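**May report to Tullio Serra: the Woletti two-arm kit, month two of the trial**

Tullio, you asked for something shorter than last time and with fewer adjectives. I've managed one of those.

Where we are: the Woletti kit from Drerent is set up and has been working most days. The question you're paying us to answer is whether a small outfit could buy it, bolt it to a bench and get it handling ordinary household stuff without hiring an engineer. So far the answer is yes, provided the small outfit has a Bent Lauritsen. Bent spent 19 hours on setup and calibration. The brochure allows for "an afternoon", and I'd like to know at what latitude.

**Spending.** We've used $3,163 of the grant to date, the kit rental being the big lump. The rest went on spare fingers, cabling and a second monitor. There's $1,000 set aside for the extended support plan, which I haven't signed yet, for reasons below.

**Tasks.** The pencil case work is furthest along. We picked it as soft things with zippers are where kits in this price range tend to sulk. 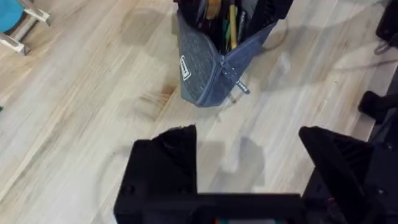
*Wrist camera view: the gripper, with the pencil case standing beyond it.*

We agreed on 40 logged runs per task before anyone was allowed an opinion. The pencil case has its 40. Bent's summary is that the arms are good at getting to things and moody about letting go of them. The wrist cameras have been the pleasant surprise -- the picture is clear enough that he rarely gets up to look at the bench, and I've had to remind him that his legs work.

Footwear is the second task, and the one you were doubtful about. I was too, and I've stopped saying so in front of Bent.

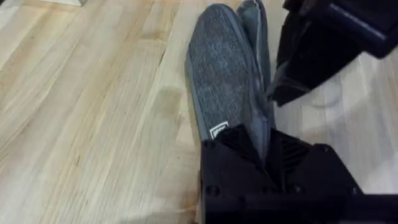

Fabric that folds over on itself is still the hard part. The fingers hold well once they've closed, but the software wants an object to keep the shape it started with, and felt has other plans. Drerent says the next release is better at this. They said it about the last release as well, so I've asked for it in writing.

**Support.** Replies come overnight and are polite. Two of our five tickets were answered with a link to the page we'd quoted in the ticket. That's my hesitation about the $1,000.

**Bench layout.** Both arms can reach the middle of the table comfortably, and we've marked that down in the kit's favour.

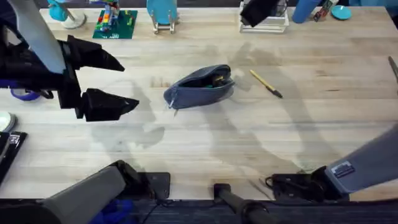

Changing over from one task to the next takes Bent roughly ten minutes, mostly spent hunting for whatever he put down during the last one. He'd like a shelf. I've told him it's a matter for the funder, so consider this the formal request.

**Comparison.** You asked how it stacks up against the Welluvska kit. On paper the Welluvska lifts more and costs more. We don't have one, so paper is as far as I can go. Bent says it's like comparing his old Honda with a truck he's seen a picture of.

**Still to do before the final report:**

- finish the slipper runs
- get a written date for the software release
- have someone other than Bent do the setup from the manual, start to finish
- decide on the support plan

The third item may be you, Tullio, if you're still planning to visit. Bring lunch.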